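Plukonar sortiert Rückläufer jetzt nach Farbe

2020-12-19, von Wilson Salazar

Der Zubehörhändler Plukonar will gebrauchte und zurückgeschickte Computermäuse künftig nach Farbe getrennt lagern und in einheitlichen Sätzen an Büros verkaufen. Das Programm heißt Dobos und startet mit 1.398 Geräten. Was daran neu sein soll, bleibt auch nach der Lektüre der Mitteilung offen. Mäuse in Kisten legen konnte man bisher auch schon.

Die Firma verspricht Kunden, die 44 oder mehr Stück abnehmen, ein »ruhiges Schreibtischbild«. Gemeint ist wohl: alle Mäuse in derselben Farbe. Zum Auftakt gibt es Hellblau und Schwarz, weitere Töne sollen folgen, einen Termin nennt Plukonar nicht.
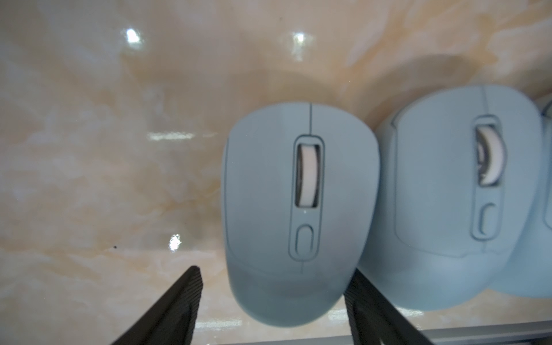
Matt hellblaue Maus mit blassem Rad und ovaler Taste dahinter.

Über den Zustand der Ware sagt die Farbe freilich nichts. Ob das Rad sauber rastet, ob die Tasten nach einem Jahr Büro noch ordentlich klicken, ob der Empfänger überhaupt beiliegt: Zu all dem steht in der Mitteilung ein einziger Satz, wonach jedes Gerät »geprüft« werde. Wie und von wem, wollten wir wissen. Programmleiter Cristian Ríos antwortete schriftlich, das Verfahren sei »mehrstufig«. Auf die Nachfrage, welche Stufen das seien, kam bis Redaktionsschluss nichts mehr.

Auch die kleine ovale Taste hinter dem Rad hätte eine Erklärung verdient. Bei vielen Mäusen schaltet man an dieser Stelle die Zeigergeschwindigkeit um. In der Produktliste von Dobos kommt sie nicht vor, dort stehen nur Farbe, Stückzahl und Preis.

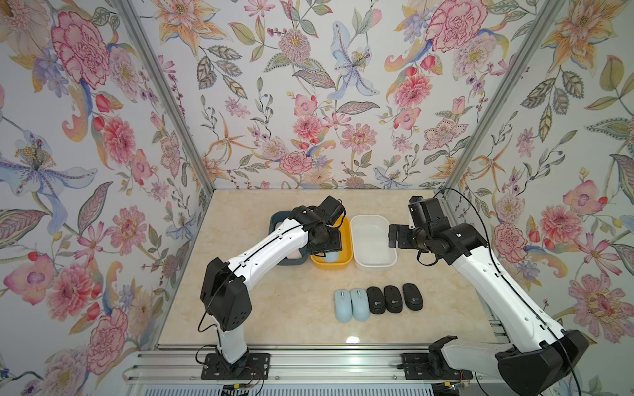

Lesezeit: 2 Minuten

Für das Sortieren stehen drei Behälter nebeneinander: ein dunkler blaugrauer, ein gelber und ein weißer, halb durchsichtiger. Eine hellblaue Maus liegt im gelben, davor warten zwei weitere hellblaue und drei schwarze in einer Reihe. Die geblümte Tapete mit ihren Pfingstrosen macht aus der Sache noch kein Konzept.

Beim Preis wird es konkreter. Ein Satz mit 44 Mäusen soll 162 Euro kosten, Versand nicht eingerechnet. Günstig ist das nur, wenn die Geräte eine Weile halten, und gerade dafür will Plukonar nicht geradestehen: Eine Garantie über die gesetzlichen Ansprüche hinaus gibt es nicht. Wer einzelne Ausfälle ersetzen möchte, muss nachbestellen und darauf hoffen, dass der Farbton dann noch vorrätig ist.

Der Mitbewerber Brurneo hatte im September ein ähnliches Angebot für Tastaturen angekündigt. Im Shop ist es bis heute nicht zu finden. Dobos soll nach Angaben von Plukonar zunächst nur für Firmenkunden zugänglich sein.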